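Grenden 26-Piece Driver Kit: Review
Kwesi Agyeman, Jan 7, 2018

The Grenden kit replaced our old Grevari set in September. It has 26 bits, a handle, a short extension and a zippered case. We have used it for desktop repairs, two printers and a lot of loose door hardware since then. It costs less than the Grevari did and is better in most ways.

The number 2 Phillips gets the most use by far. It fits drive cage screws well and doesn't slip when a screw has been overtightened. 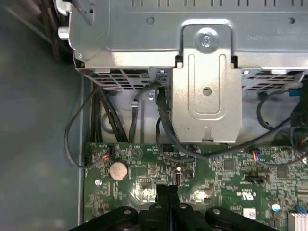

The bit shows light wear at the tip after four months. The number 1 Phillips still looks new. Torx sizes are all there, including the small ones for laptops, though I would have liked a second T8.

The handle is thick at the back and narrows toward the collar. Anqi Xu finds it too wide for small hands — I like it. The spinning cap on the end turns freely and has not picked up any grit.
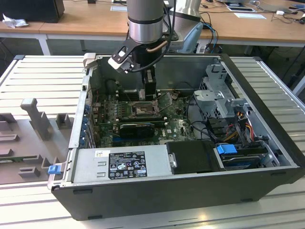 Magnet strength is medium. It holds a case screw sideways but drops the longer ones if you bump something. The old Grevari held better, and that is the one thing I miss. The extension adds 3 inches and has a little play where it meets the handle. You notice it when starting a screw.

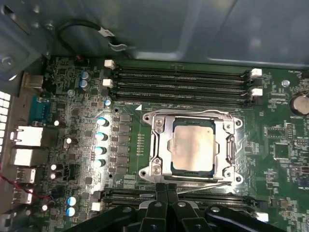
Ulum College Computer Repair Shop

The zippered case is the weak part. The bit holders are foam, and the slots for the bits we use most have already opened up. Esi Nutsugah moved ours into a hard box from Appiah, which fits the whole set with room left over. The size labels are printed on a paper strip and have started to rub off.
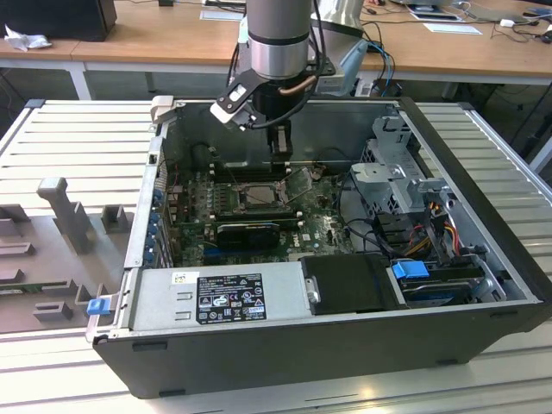
Warranty and replacement bits

Grenden covers the handle for 7 years and the bits for one. Liviu Mihăilă sent back a chipped flat bit and had a new one in 3 weeks. Single bits can be ordered, part 1639 for the number 2 Phillips.

Rating: 7 out of 10. We will buy a second kit for the front bench.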